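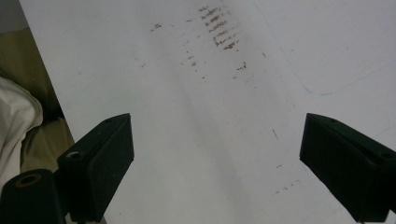
**Visit report: Clendico open day, Zostham, 11/27/25**

The afternoon session covered residue on white work surfaces: how marks are laid down, how they are recorded, and how they are taken off with a spray cleaner and a cloth. The session ran 33 minutes and was led by Eugeniusz Mazurek. Clendico does contract cleaning and writes its own procedures, which it reviews every May.

Mazurek began with vocabulary. A smudge is a mark with no definite edge. A streak has a direction. A speck stands alone and is recorded separately even when it lies next to a larger mark. The terms matter on the record sheet, where each type has its own column. Clendico keeps 484 completed sheets going back to its first contract, and visitors were allowed to page through the binders.

### Reading the surface

Brown marks on white are used for training for a practical reason: new staff can find them without much searching. Faint ones are still missed. The procedure is to look straight down first, then from a low angle with the light coming across the surface. A mark that disappears in one view usually shows in the other. Shadow is the main source of error, and two of the binder sheets had corrections where a gray band had been entered as soil and later struck out.

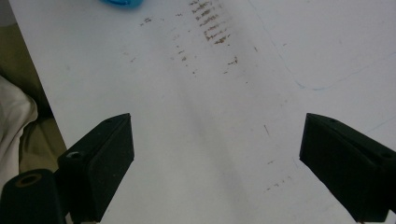
Stanisława Urbańczyk objected that the low-angle check comes too late in the sequence. On her sites the light is fixed overhead, and a cleaner who has already decided where the marks are will wipe those and stop. She would do the low angle first and write nothing down until both views are complete. Mazurek agreed that the order had never been tested and made a note on his copy of the procedure.

### Application

The written instruction is short:

1. Clear the area.
2. Spray the cloth for light marks and the surface for heavy ones.
3. Wait for the time given on the product sheet.
4. Wipe in one direction, overlapping each pass.
5. Turn the cloth to a clean face and repeat.
6. Check in both views.

Step 3 got the most questions. Clendico's house cleaner is sold under the name Arine, and the product sheet gives separate waiting times for sealed surfaces, painted surfaces, and paper. Paper has the shortest. Anything longer lets liquid through to whatever is underneath, and the sheet starts to cockle. The practice paper comes from Szewczyk at 215 grams per square meter, heavy enough to take a light wipe.
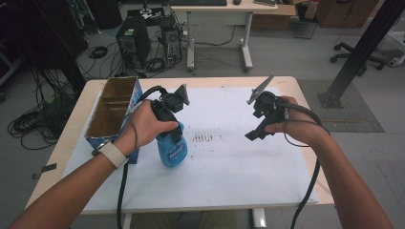

Storage and layout took up the last part of the session. Clendico's rule is that supplies sit on the side of the nondominant hand, so that the wiping arm never crosses them. The practice table was close to that, with the open divided cardboard box on the left and the blue spray bottle upright on the paper. I would move the bottle back off the sheet. A wet base leaves a ring, and on white paper the ring then has to be told apart from the training marks. The procedure doesn't mention this.

### Points to follow up

- Ask for the blank record sheet. Our own form has a single column for all marks.
- Compare both viewing orders on four of our surfaces, using the same marks each time.
- Get the Arine product sheet with the waiting times. The copy handed out was missing its second page.
- Check whether Szewczyk sells the practice paper in smaller packs.

Parking at the Zostham building is at the rear, and the entrance on that side is locked after the last session.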